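Furniture Care and Recording, Unit 4: Cabinets with doors and a drawer

Handout 14, revised 17/07/2019

Read this before the practical. Bring a soft brush, two cotton cloths and your record sheet.

Start with the drawer. Grooved fronts hold dust and old polish, so brush along the grooves and never across them. Wipe round the knob with a dry cloth — do not unscrew it unless the sheet asks you to.

Next, the doors. Framed doors with a recessed panel collect dirt where the panel meets the frame. Work from the top corners down. Look at the gap between the two doors and note whether it is even from top to bottom. Check each handle for play.

Empty any open shelf before you clean it. Towels and books go on the side table, and go back in the same order.

On the record sheet, write the colour of the wood, the direction of the grain and any fittings that do not match. Sheets go to Manuela Pace by 13 November.

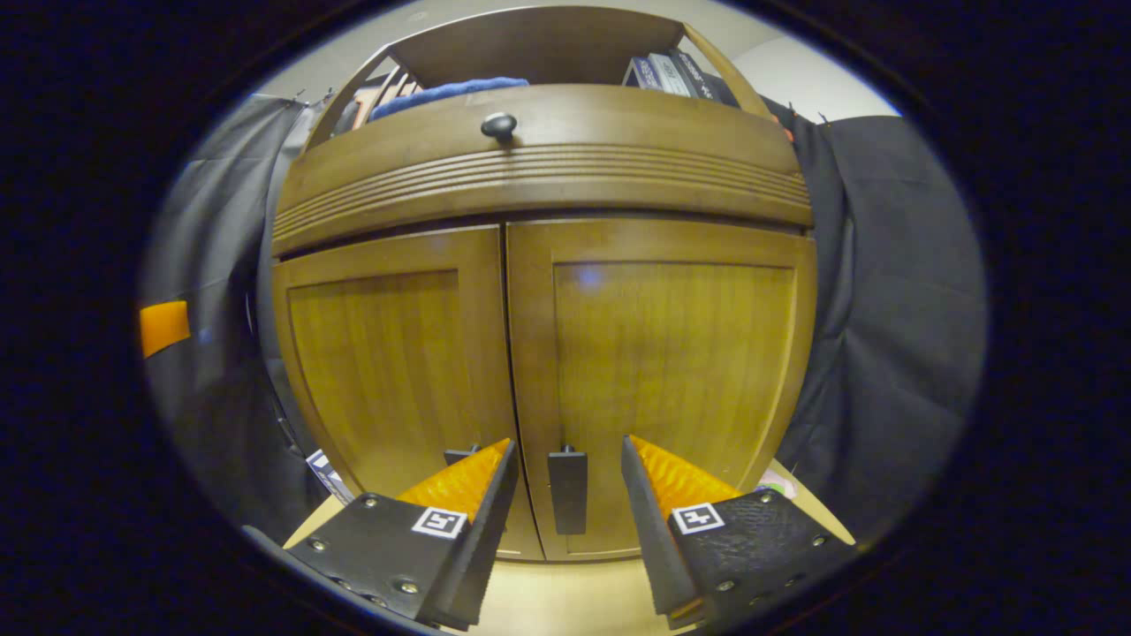
Ermanno Piras would add that the drawer should come right out before anyone brushes the grooves, as dust falls behind it and then gets into the runners.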